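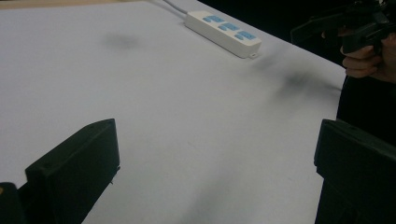 June, 4:40 pm. Bench 5, extension lead check for the Barwood fit-out

Picking up from this morning. Cleared the white table for the electrical stuff, everything else went over to the rack by the door. Please leave it that way till I'm done, I keep finding drill bits in with the plugs.

Three-outlet white strip with the blue shutters, tag 82. Housing ok, no cracks, no yellowing. Shutters all spring back when I push a plug in and pull it. Middle one is a bit stiffer than the other two but it closes. Gave it a dozen goes and it loosened up some. Wouldn't fail it for that.

Cord: bent it along the full length by hand, nothing soft, no nicks. Strain relief at the housing feels tight. Earth continuity good. Insulation good. Wrote both readings on the card, not copying them here again, see card 606.

Mounting tab. This is the bit I wanted to write down. Hole in the tab on the cord-free end is round, not a keyhole, so you can't hang the strip on a screw that's already in. Has to be held in place and screwed down through the tab. Tín Hầu had the Barwood benches drawn with screws pre-set in the back rail. Won't work with these. Either we drill after, or use the Zisham ones which do have slots (but cost more and the cord is too short for the end bench).

Tried it on a scrap of rail. M4 pan head goes through fine with a washer. Countersunk pulls down into the plastic and I dont like it. Pan head then. Snug only, the tab flexes if you lean on the driver.

One screw on its own lets the strip swing when you yank a plug out. Tried 2 cable clips on the cord side, first one right up close to the housing, and it stays put. Good enough for the benches I think. Not for under the Tamayo table, that gets kicked all day, wants a proper bracket.

Orientation: cord up, tab down if vertical. Did it the other way first and the cord sat right acros the drawer. Dumb.

Still to do
- rest of the box from Brurkach, same tests, same card
- ask Tín Hầu to change the rail drawing, no pre-set screws
- more washers, the tin is nearly out
- label printer needs tape, tag on this one is handwritten for now
- find out who has the short driver

Leaving the strip on the table overnight with its card. Don't plug the soldering station into it pls, that one goes on the wall socket.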